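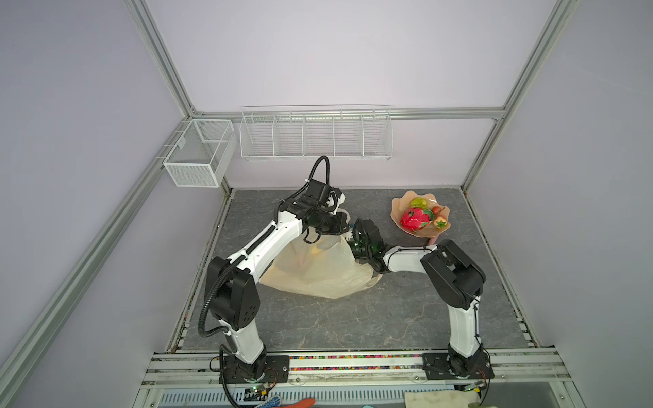
Rilano tableware - gallery, page 4
Posted Sat 24 February by Maysoun Mansour

Quick page this time, no time for a proper write-up. Shell plates, bags, and what's left from the December clear out. Prices at the bottom, please read them before you write to me. Pickup is at the Hourani shop, side door, ring twice.

Scalloped plate, peach-pink
The shell shape everybody keeps asking for. Wavy edge all the way round, so it doesn't stack flat with the ordinary round ones. I like it for cut fruit or for soap by the sink. Also comes in a green, none in at the moment. Hand wash.

Cream plastic bag
Thin, see-through enough that you get a hint of what's inside, yellow shows up best. Creases the second you touch it and stays creased. Fine for keeping small bits together, not fine as the only wrapping on a plate!! Sold in packs of 500, or ask me for a handful, I don't mind.

Packing
For anyone sending plates on as gifts - paper first, then the bag, then a box with no room to rattle. The scallops chip before anything else does, so extra paper on the points. Open the bag right out with both hands before you put anything in, otherwise it drags on the edge and you end up starting again. I don't tape the bag shut, just fold the top under.

Wurnine bowls
Were meant to go next to the shell plate. Delivery is late, again. Will add them when they get here, probly two sizes, white and a sort of sand color.

Fosby tray
Sold. Both of them. Stop asking :)

Prices
Shell plate, single - 38
Set of 4, boxed - 92 if you pick up, postage on top if not
Bags - free with a set if you want to pack it yourself

Cash or card at the shop. I can hold a set for a few days if you leave a name, but not longer, shelf space is terrible right now. Chipped seconds are in the crate by the door, take a look while your there, some of the chips are on the underside and you'd never see them.

Page 5 is cups and the two odd jugs. Page 3 still has the old prices on it, will fix that tonight.

Maysoun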